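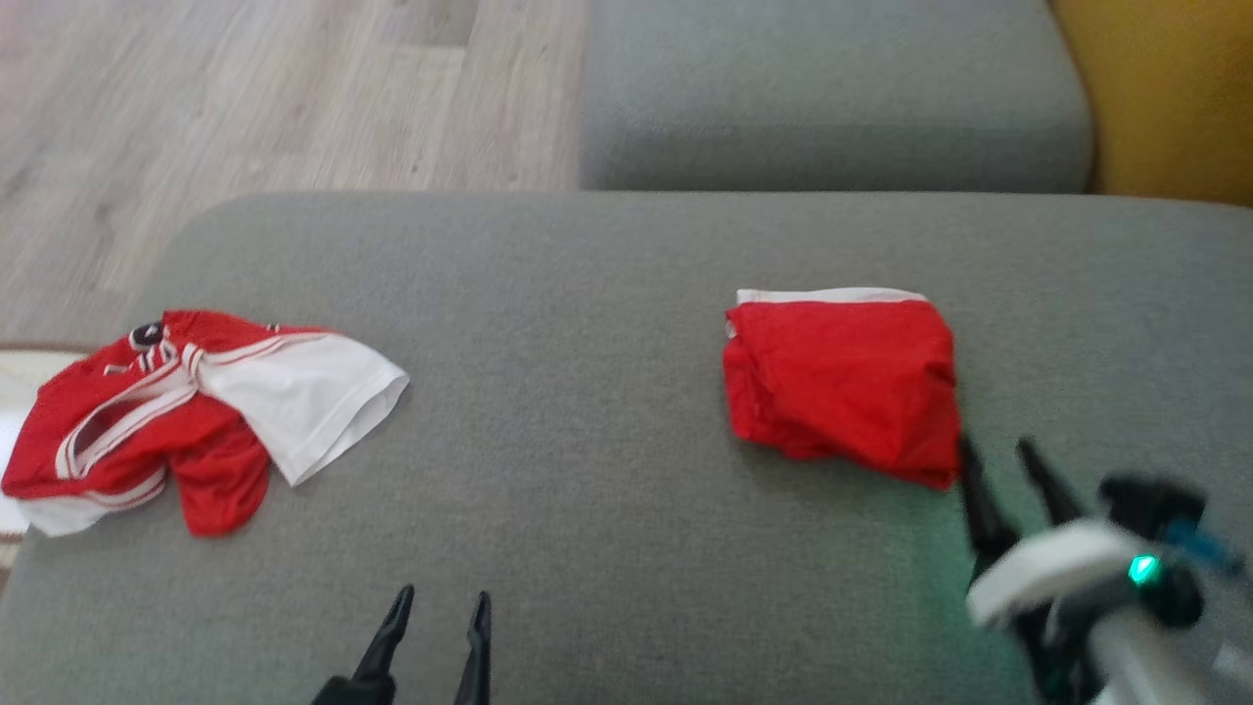 Page last changed: Friday, 16:10

Flunis garment handling, Norkthorpe site: progress to Hemholm

The planner now keeps separate grasp queues for the two arms. Release 53 of the control software runs on both. Edge detection on the wrist view was retrained for linings that differ in colour from the outer cloth. 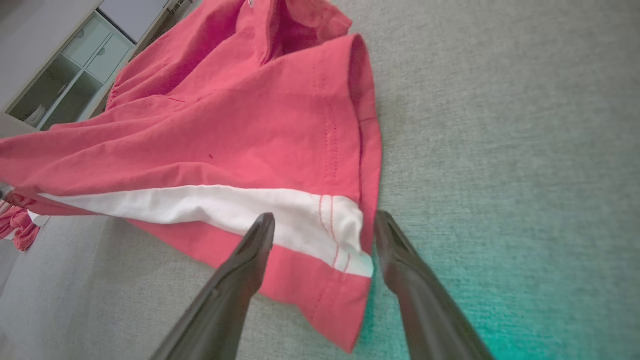 Wrist view: gripper fingers at the white inner band of a red garment.

Open items: five planner faults, two of them in the Csizmadia driver - fixes due in August.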